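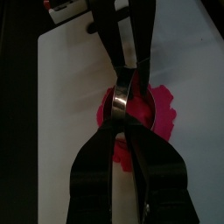

Long fingers or short ones: a test engineer on what changed after 507 grasps

The gripper trials at Varnetti began with a complaint about cups. The team had a two-arm station that could pick up boxes all day, and the first time somebody gave it kitchen things to handle, the results were poor enough that the project stopped for a week.

"We had tuned everything on blocks," says the engineer who ran the comparison, and who asked to be identified only by her job. "Blocks have flat sides. A cup has a rim and a curve, and it tips over if you touch it in the wrong place. We knew that, but we hadn't tested for it."

She was given until November to decide between two sets of fingers. One was the long plate finger the team already had, bought from Onell. The other was a short, rubber-faced finger from a smaller supplier, Grirell. The arms stayed the same throughout, and so did the operators, who drove both arms by hand through a pair of leader arms.

They logged 507 grasps in all, 309 of them with the long fingers. The split was supposed to be even. A set of the short ones came with the wrong screws and had to go back.

"I would have liked equal numbers," she says. "I put a note at the top of the report so people wouldn't compare the totals. Compare the rates."

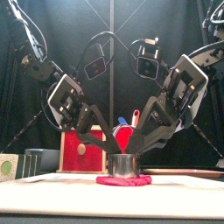
Abdel Hamid
Contributing writer, automation and test equipment

The rates were close on most objects. The short fingers did better on anything heavy or smooth, and they were easier to drive in the first hour. The long fingers won on small parts and on anything that had to be picked up next to something else.

"With the short ones you have to bring the whole housing down to the table," she says. "If there's a cup beside the thing you want, you hit the cup. With the long ones the housing stays up out of the way and you can see what you're doing."

Thin metal parts were the hardest group. A ring or a band has very little to hold, and the operators tended to squeeze too early. The log has 63 drops in it, and most of them are thin metal. She doesn't blame the fingers for all of those. The default grip force was set for blocks too, and it took her longer than it should have to lower it.

Pouring got its own page in the report. Either set of fingers can hold a container, she says, and the trouble comes when it tilts. The weight moves, the container starts to turn between the pads, and the operator makes up for it by rolling the wrist, sometimes too far. Two operators preferred to brace the receiving cup with the second arm. A third left it standing free and had about the same number of spills.

"I expected the second arm to help more," she says. "It steadies the cup, but now you have two grippers close together and you're watching for a collision. You give up some attention to get some stability. I couldn't tell you which is better from our numbers."

The cameras were not meant to be part of the comparison. The team has small ones at the wrists and a fixed one on a stand, and after the first few sessions she began asking operators which feed they looked at. For the reach, nearly everyone used the fixed view. For the last inch or so they switched to the wrist.

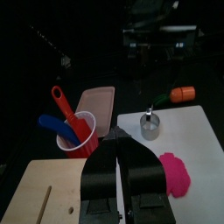

"Long fingers take up a lot of the wrist picture," she says. "You get used to it, but there's a part of the table you just don't have. People learned to come in a little from the side, look, then straighten up. It adds a couple of seconds to every pick."

She tried a different camera bracket, tilted farther out. It gave a better view of the tips and a worse view of everything near the base, and the cable caught on the arm when the wrist rolled. The old bracket went back on the same afternoon.

Changing fingers takes her 30 minutes an arm, including the recalibration, and she would like that to be shorter. She has asked Onell for a keyed mount – so far they have sent a drawing. The screws are small and the two near the base are hard to get at with the housing on.

In the end the long fingers stayed. The deciding point was clutter. A real counter has tools standing in cups, boards, trays and things left where they were last used, and the short fingers needed more room than they were going to get.

"If your table is clear, buy the short ones," she says. "They're easier to learn and they hold better. Ours isn't going to be clear."

The Grirell set is in a drawer for now. She wants to try their rubber facing glued to the long plates, and has ordered enough of it to do one arm. The grip force will have to be set again when it goes on, starting with the cups.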